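7 de setembro de 2024

Voltei a tentar a massa-mãe. Escrevo isto com farinha no teclado, o que talvez diga o suficiente sobre o estado da campanha, mas como jurei que este diário ia ser um registo sério, sigamos.

O fermento chama-se Subramaniam. Foi o Nithin Salian que lho pôs, quando me ofereceu o frasco, e eu achei ridículo durante uns dois dias, até dar por mim a pedir desculpa ao Subramaniam por me ter esquecido de o alimentar. Está no parapeito da cozinha, ao lado do manjericão que morreu em dezembro e que continuo a regar por delicadeza.

O pão de hoje levou 474 gramas de farinha, porque era o que havia no pacote. A receita pedia mais. Recalculei a água de cabeça, erro que um homem da minha idade já devia ter deixado para trás, e fiquei com uma coisa entre a massa e o reboco. Dobrei-a de 30 em 30 minutos, como manda o livro. À quarta dobra já não era claro quem estava a dobrar quem.

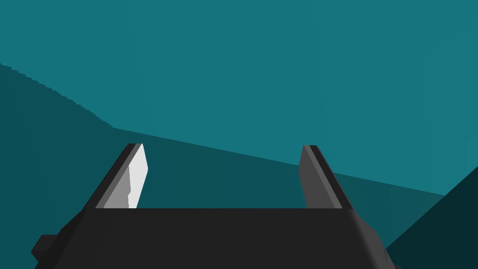 O Manikandan telefonou a meio, evidentemente, com as minhas duas mãos metidas na tigela. Atendi com o cotovelo. Queria saber se eu sempre ia ao jantar em Melthorpe e se levava pão, e eu disse que sim às duas coisas com uma convicção que só a falta de alternativas explica. Depois fiquei a olhar para as paredes. Ando há semanas para pintar a cozinha e não me decido: a minha irmã quer amarelo, o homem da loja quer vender-me o que tem a mais, e eu inclino-me para um azul-esverdeado liso, como o que se vê atrás daquela pinça preta de dedos abertos, sem mais nada à volta. Sobretudo sem mais nada à volta. A minha cozinha tem três coadores, uma máquina de massa usada uma vez e uma gaveta que só abre se a de baixo estiver fechada. Duvido que a tinta resolva isso, mas é mais barata do que a terapia e seca mais depressa.

Voltando ao pão. Levedou a tarde inteira debaixo de um pano, e eu fui espreitar tantas vezes que, se fosse eu o pão, também não crescia. Entretanto li o capítulo sobre hidratação, escrito por alguém que claramente nunca teve vizinhos. O autor aconselha a bater a massa na bancada com decisão. Bati com decisão. A senhora de baixo bateu no tecto com mais decisão ainda e ficámos assim, empatados, dois adultos a comunicar por percussão.

Às sete acendi o forno. O forno é um Desomau que veio com a casa e tem duas temperaturas, morno e crematório, separadas por um milímetro de botão. O Nithin diz que se resolve com um termómetro. O Nithin também diz que o fermento sente quando estamos nervosos, de modo que vou pesando os conselhos dele um a um.
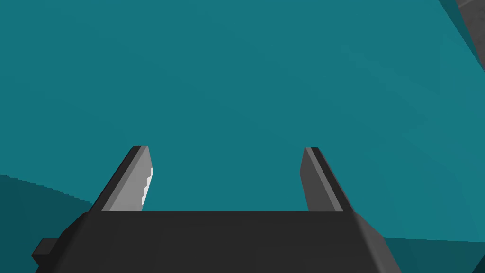

Meti o pão à mesma. Cortei-lhe em cima aquilo que devia ser uma espiga de trigo e que, depois de cozido, ficou mais parecido com a assinatura de um médico. A côdea está boa, admito. Faz barulho quando se aperta, e o livro garante que isso é bom sinal, embora o meu joelho faça o mesmo e ninguém me dê os parabéns. Por dentro é outra história. Há uma caverna a toda a largura, logo por baixo da côdea, e depois dois dedos de miolo compacto que podiam calçar uma porta. Comi duas fatias com manteiga. Com manteiga suficiente não se nota muito.

Mandei uma fotografia ao Manikandan, do lado bom. Respondeu com um polegar para cima e a pergunta se eu podia levar também uma salada.

Para a próxima: comprar farinha antes, e não durante. Ver se a mercearia Erkamum ainda vende a de centeio, que desapareceu da prateleira desde que lá mudaram tudo de sítio (procurei sal na semana passada e saí com velas). Pesar a água. Não atender o telefone.

Dei ao Subramaniam a última colher de farinha da casa, raspada do fundo do pacote. Borbulhou logo, o ingrato. Amanhã levo o resto do pão à senhora de baixo, a fatia da caverna fica cá em casa.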